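Ticket: label printer skips every second label
Product: Dreltix desk printer
Site: Roscombe
Status: Open

Hi again, and thanks so much for being patient with us on this one! I swapped in the new roll of 200 you posted and ran the self-test 2 times. Same trouble, I'm afraid: one good label, one blank, and so on down the roll.
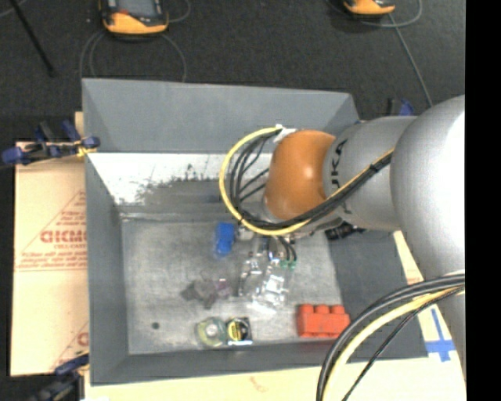

The driver is set to 600 dpi, as your guide for the Vurnden labels asks, and I've recalibrated the gap sensor with the lid shut. What we're printing is small stuff, mostly cable tags and bin labels, the sort you'd wrap on a yellow lead so it can be told from the black ones beside it, or stick on the side of a big grey bin. Text and colour bars come out lovely when they come out at all.

Next I'll try the older version 7 driver after lunch and let you know how it behaves.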